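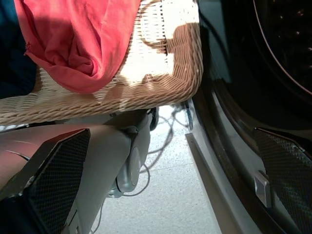
Abb. 1: Wäschekorb, geflochten, mit Grifföffnung

Zeitverwendung messen, Sitzung 5 (Tagebuchmethode)
Stand 2. März 2018, Mitschrift + Ergänzungen

Frage der Sitzung: Wie viel unbezahlte Arbeit fällt im Haushalt an und wer trägt sie? Klingt simpel. Problem: Schätzfragen ("Wie viele Stunden pro Woche...") liefern zu hohe Werte, vor allem wenn beide Partner getrennt gefragt werden. Summe der Anteile dann gern über 100 Prozent.

Deshalb Tagebuch. 24 Stunden, Beginn 4 Uhr früh (nicht Mitternacht, sonst zerfällt die Nacht). Feste Intervalle, pro Intervall:
- Haupttätigkeit
- Nebentätigkeit
- Ort
- wer war dabei

Erhebung Drikotville: 762 Tagebücher, Papier. Coston kleiner, dafür zwei Tage pro Person. Beide nur bedingt vergleichbar, siehe unten Nebentätigkeiten.
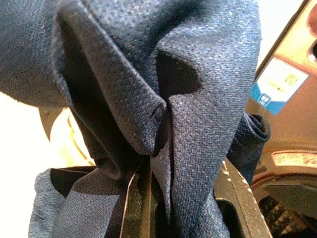

Nebentätigkeiten. Der wunde Punkt. Bügeln + Radio: klar, Bügeln ist Haupttätigkeit. Kochen + Kind beaufsichtigen: gar nicht klar. Wer nur die Hauptspalte auswertet, verliert einen großen Teil der Betreuungszeit. In Drikotville war die zweite Spalte freiwillig, in Coston Pflicht. Also Vorsicht bei Ländertabellen, dort steht meist nur die Hauptspalte, und das steht dann in einer Fussnote, die keiner liest.

Warten ist auch so ein Fall. Maschine läuft 60 Minuten, Person sitzt am Tisch und liest. Freizeit? Bereitschaft? Rácz-Schema: Lesen als Haupttätigkeit, Bereitschaft in eine eigene Spalte. Finde ich sauber, kostet aber Platz auf dem Bogen.

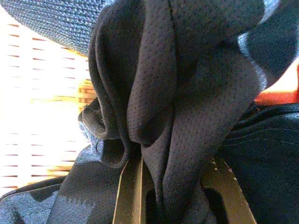
Keisha Iwasaki hielt dagegen, eine eigene Spalte für Bereitschaft überfordere die Befragten; sie trügen dann entweder überall ein Kreuz ein oder nirgends, und man habe am Ende weniger als vorher. Besser sei ein kurzes Nachinterview am Folgetag. Offen geblieben, kommt in Sitzung 6 nochmal.

Intervalllänge: kurz = genau, aber mühsam. Lang = kleine Handgriffe verschwinden. Tukdale hat mit 14 Testpersonen beides probiert, Bericht liegt im Ordner.

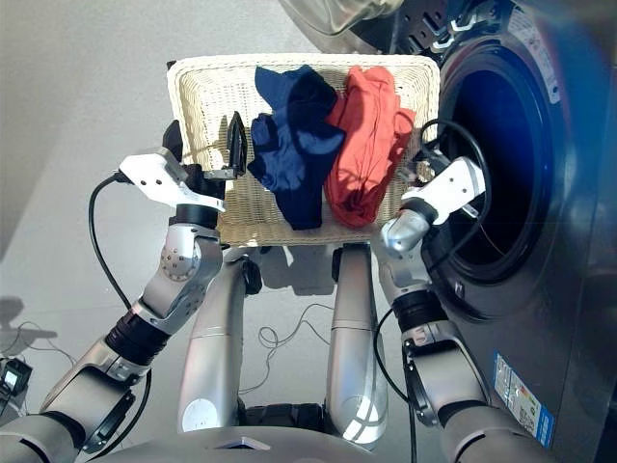 Kodieren, das eigentliche Handwerk. Freitext wird Code, zwei Leute unabhängig voneinander, dann Abgleich. Streit gibts fast immer an den Rändern: "Wäsche gemacht" kann Sortieren, Waschen, Aufhängen oder Wegräumen sein. Nehmt den Korb auf dem Bild, Dunkelblaues links, Orangerotes rechts. Sortiert oder zufällig so gelandet? Sieht man ihm nicht an, und genauso wenig sieht mans dem Eintrag an. Regel: ohne Zusatz immer Sammelcode, nichts dazudenken. Abweichungen ins Protokol.

Bis zur nächsten Sitzung:
- eigenes Tagebuch, ein Tag, alle Spalten
- Bogen tauschen, fremden Bogen kodieren
- strittige Fälle anstreichen, nicht glätten

Abgabe im Fach oder per Mail. Prüfungstermin im Juni, Raum folgt.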